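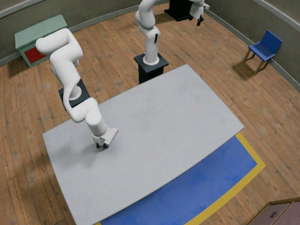

Two-arm cell in simulation, left gripper down at the table, right one waiting outside.

Rules for parking the idle arm: what do you write in your cell document?

Posted by vadine_rosaire, August 2, 2025

Hello all. I am writing the working rules for our two-arm cell and I would like to hear how other people do one part of it. English is my third language, so please ask if something is not clear.

We do everything first in simulation and after that on the real table. The picture is from the simulation. My question is about the arm which has no task at the moment. In my draft the rule is:

"When one arm works on the table, the other arm shall be parked with its gripper outside the table edge, open, and holding nothing."

My colleague says this rule is too strict and costs time. I say it is easy to check with the eyes. We have run 2,148 simulated episodes with this rule and I would not like to change it without a good argument.

Second question: do you write the park position as joint angles, or as a place in the room?

Rosaire Chan, Vadine

fheffernan wrote:

Joint angles, every time. "Outside the table" can be reached with the elbow in three or four different ways and one of them will be bad for you. We had a park position at Fulldale given only as a point for the tool, and the planner found its own way to get there. No damage, but I did not enjoy watching it.

As for the rule itself, I would keep it. What do you do about height, though? Your right gripper hangs out over the floor with the fingers pointing down. In a real room that is where a person walks.

Fergal

vadine_rosaire wrote:

Thank you Fergal. Height is not in the draft. You are right that it should be. I was thinking only of the table and of the other arm.

plarnach_g wrote:

I disagree with both of you a little bit. Parking off the table is fine if your tasks are one-handed. Ours are not. If the second arm must come in to hold something, it makes a long travel each time, and a long travel is also a risk. We park above the back corner of the table, on the arm's own side, and there is a keep-out zone between the two arms in the software. It has worked well since October.

Also I would not write "shall be open". Why open? A closed gripper is smaller.

Gráinne Ó Riain

vadine_rosaire wrote:

Open, so that everyone can see it holds nothing. With closed fingers a thin part can stay between them and you do not notice. Tiny parts are normal for us. The thing at the left gripper in my picture is tiny, and half hidden by the gripper body already.

plarnach_g wrote:

Fair point for small parts. I would still write it as the reason and not as the rule. "The operator must be able to confirm the gripper is empty." Then a team with a good camera or a finger sensor can do it in another way.

mbrophy wrote:

Sorry Gráinne, but I have seen too many documents with rules like this one of yours. "Must be able to confirm" means each shift confirms it in a different way and on Friday evening they do not confirm it at all. Write what the gripper must look like. If a team has a sensor, they can ask for an exception in writing.

Rosaire, for your second question, we write both. The joint angles are what the controller uses. The place in the room is for the person who is standing there. If the two do not agree, stop and call the cell owner.

One more thing about the simulation. Does your simulated room have the furniture in the collision model, or only in the rendering? You have a stand behind the right gripper, and a chair and a bench by the walls. If they are only there to be looked at, your 2,148 episodes tell you nothing about whether the park position is safe for the things around it.

Mairéad Brophy

vadine_rosaire wrote:

I had to check this. The table, the pedestals and the arms are in the collision model. The furniture is not. So the black stand is only visual. From this view the wrist is overlapping it and I can not say from the image what the distance is. I will measure it in the scene file.

I am a little ashamed, but better now than later.

fheffernan wrote:

Don't be, ours was the same for a year. I would put it in the document as its own line: every object within reach of either arm must be a collision object, or be removed from the scene. And the same for the real room. If there is a chair in the real room, it belongs in the model or in the corridor.

peadar_nc wrote:

Reading with interest because we are at the same stage. Question from a beginner. Do you let the idle arm stay powered when it is parked, or brakes on?

mbrophy wrote:

Brakes on if the task needs one arm only. Powered and holding if it will be called in. In the second case nobody goes inside the marked area, parked or not.

plarnach_g wrote:

Agreed with Mairéad on this one, so it can happen.

On the time question: we compared the two park positions over 1,456 runs, and for one-handed tasks the difference was small enough that I would not fight for it. For two-handed tasks it was clearly slower to park outside. So perhaps Rosaire's colleague and Rosaire are both right, and the rule needs two cases.

vadine_rosaire wrote:

I like two cases. Here is the new draft. Please be severe.

4.1 One-arm task. The idle arm is parked with its gripper outside the table edge, fingers open, holding nothing, brakes on.

4.2 Two-arm task. The waiting arm may be parked above the table on its own side, outside the keep-out zone. Fingers open, holding nothing.

4.3 Each park position is recorded as joint angles and also as a short text that a person can check from outside the cell.

4.4 The lowest point of a parked gripper, and its distance from the nearest walkway, are written on the cell sheet.

4.5 Every object within reach of either arm is included in the collision model, in simulation and for the real cell. Objects which are not included are removed.

4.6 Exceptions are asked for in writing from the cell owner.

fheffernan wrote:

4.5: say who checks it and when. Otherwise good.

plarnach_g wrote:

4.2: "holding nothing" is a problem. Sometimes our waiting arm has already picked up the second part. I would write "holding nothing, or holding only the part named in the task".

mbrophy wrote:

I would not allow that without a limit on the weight of the part. But I know Gráinne will not agree.

plarnach_g wrote:

I agree about a weight limit. I do not agree that it should be the same limit for every gripper.

vadine_rosaire wrote:

I will put the weight limit on the cell sheet, so each gripper has its own. For 4.5 the check will be done by the person who changes the scene, before the first run after the change.

I have also added the furniture to the collision model this afternoon, and we will repeat the episodes, almost 2,000 of them at first and the rest during the week. When I have the distance to the black stand I will post it.

peadar_nc wrote:

Can I copy 4.1 to 4.6 for our own cell sheet? I would put the Vadine name on it of course.

vadine_rosaire wrote:

Yes, please take it. If you change something, tell me what you changed.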